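About Pinto

Pinto makes practice boards for teaching computer assembly. We supply colleges, training centres and repair workshops that want learners to handle parts before they work on live machines. The company was set up by Zodwa Coetzee and Eifion Gronow in a shared unit at Miklow, and now has 4 permanent staff.

Our main product line is Mindito, a set of flat boards laid out in the manner of a motherboard. Each position is moulded to take a standard part: processor, memory, graphics card or hard drive. The boards carry no power. Learners practise seating, alignment and removal, and the parts can be swapped or left out to suit the lesson.

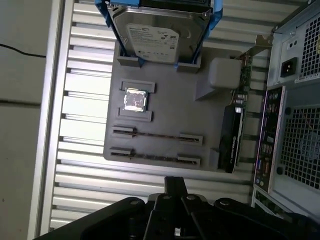 Memory is normally taught last. The modules are long and easy to insert the wrong way round, so the course notes give that step its own session.

Benedikt Strebel is responsible for moulds and tolerances. Mbali Motaung writes the course notes and handles enquiries from schools. Replacement brackets and slot ends are sold separately and listed in the parts catalogue, which currently runs to 181 items. Orders from Australian addresses are dispatched within 2 working days.

Boards can be returned to the workshop for inspection. Please quote the batch number on the delivery note.

Page last revised May 6, 2021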